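Kirine Concert Wristbands, Fabric, Pack of 12

Item no. 1524

The Kirine is a woven fabric wristband for concerts, fan parties and small music festivals. It is made for organizers who want to let guests go out and come in again without checking the ticket each time. You close it by hand with the sliding lock, and after closing it can be removed only with scissors.

The band is soft and does not scratch the skin when people dance with their arms up. Many fans keep it on for weeks after the show. We print the name of the artist or the event on the full length, on one side. Up to 6 colors are possible in one design.
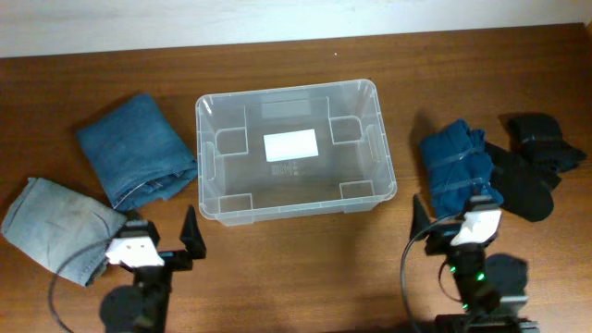
For events with more than one area (main floor, balcony, backstage) we advise to order a different color for each. The door staff can then see it also in weak light. Please do not choose dark blue and black together, we had complaints about this.

Width: 13 mm
Material: polyester, woven
Lock: plastic, one way
Print: one side
Pack: 12 pieces, same design

Ordering

Send us your logo as a vector file. Debora Greco from our Zaklow office will send you a drawing, and we start the weaving when you approve it. Orders for the summer season should reach us before the end of March. Later orders are accepted, but we cannot promise the date.

Customer opinion

"We used them for our song contest night in Kurcombe. The line at the door was much shorter than last year, and the colors stayed nice after washing hands many times. One lock was difficult to close." Triin Mägi

Page updated 2018-04-07

See also: Fernandes paper wristbands, lanyards, ticket stamps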